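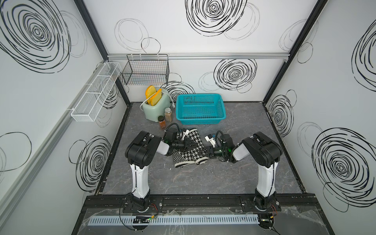
Figure 4.1 Two knitted gloves, one in a zigzag pattern and one in houndstooth, both in black and white.

Chapter 4
Knitted Fabrics

In this chapter you will learn
how a knitted fabric is built from loops
the difference between weft knitting and warp knitting
how colour patterns are carried across a row
how gauge affects the size and feel of a finished article
why knitted goods stretch, curl, run and felt

Key terms: course, wale, gauge, float, rib, plain stitch, purl stitch, ladder, felting

4.1 Introduction

Chapter 3 dealt with woven cloth, in which two sets of yarn cross at right angles. Woven cloth is firm. It stretches very little along the warp or the weft, and most of what stretch it has is on the bias. That suits a shirt collar, a bedsheet or a canvas awning. It doesn't suit a sock.

A knitted fabric is made by pulling one loop of yarn through another. Each loop hangs from the loop below it and holds up the loop above. When the fabric is pulled sideways the loops change shape and become wider and shorter. When the pull is released, the yarn tends to spring back. The yarn itself may have hardly any stretch. The movement comes from the loops.

For this reason knitting is used for articles that have to fit closely over a part of the body that moves: socks, gloves, hats, underwear, jumpers and swimwear. A glove is a hard test of any fabric. It has to pass over the widest part of the hand, close in at the wrist, and let five fingers bend separately without pulling at the seams.

4.2 Loops, courses and wales

A row of loops running across the fabric is called a course. A column of loops running up the fabric is called a wale. If you look at the smooth side of a plain jumper you will see the wales as columns of small V shapes. On the other side the loops show as rows of small bumps.

These two faces belong to the same stitch. A knitter calls it a plain stitch when the loop is drawn through towards the front and a purl stitch when it is drawn through towards the back. Fabric that shows all plain stitches on one side and all purl stitches on the other is called stocking stitch, or jersey when it is made by machine. It curls at the edges, towards the purl side at the sides and towards the plain side at the top and bottom.

Rib is made by alternating columns of plain and purl. The purl columns sink back and the plain columns come forward, and the fabric draws in like an accordion. Rib stretches a long way across its width and lies flat at the edge, so it is commonly used for cuffs, waistbands and the tops of socks.

4.3 Working in two colours

Patterned knitwear in two colours is usually made by carrying both yarns along the same course. The knitter works a few stitches in the first colour, then a few in the second. The yarn not in use passes behind the work, and the length of loose yarn it leaves on the back is called a float.

Floats have two effects. They add thickness, so a two-colour glove is warmer than a one-colour glove in the same yarn. They also reduce stretch, as a float is a straight piece of yarn and has no loop to open out. If floats are pulled too tight the fabric puckers. If they are too long, fingers catch in them when the glove is put on.

Patterns with short floats are easier to knit well. A chevron or zigzag can be arranged so that the colour changes every few stitches and moves one stitch to the left or right on each course. Houndstooth is a small broken check. It began as a woven pattern, produced by the order of light and dark threads in a twill, but it is easily charted on squared paper and copied in knitting. The knitted form has slightly softer points than the woven one.

4.4 Gauge

Gauge is the number of stitches in a given width of fabric. In hand knitting it is normally measured over 10 centimetres. It depends on the thickness of the yarn, the size of the needles and how tightly the knitter works.

A small error in gauge makes a large difference in size. Suppose a pattern calls for 22 stitches to 10 centimetres and the knitter casts on 44 stitches for a glove. The glove should measure 20 centimetres around. If the knitter's own gauge is 20 stitches to 10 centimetres, the same 44 stitches will measure 22 centimetres, and the glove will be loose. A test square should be knitted, washed and dried flat before it is measured.

4.5 Case study: the Trajkovski mill

The Trajkovski mill at Foneck makes gloves and socks for the winter trade. It runs 11 flat knitting machines and buys its wool yarn already spun and dyed. Production for the next winter's orders begins in August. The mill's main glove, sold as the Lokora, is 85 per cent wool, with nylon making up the rest. The nylon is added for wear at the fingertips, where an all-wool glove goes into holes first.

You will return to this case study in Section 4.9, when you calculate the yarn needed for an order of 1478 pairs.

Before you read on

1. Find three knitted articles at home. For each one, note whether both faces look the same.
2. Turn a patterned hat or glove inside out and look for floats. Measure the longest.
3. Stretch the cuff of a jumper and then the body. Which one goes further, and which one returns more quickly?

Keep your notes. You will need them for the exercise on rib in Section 4.6.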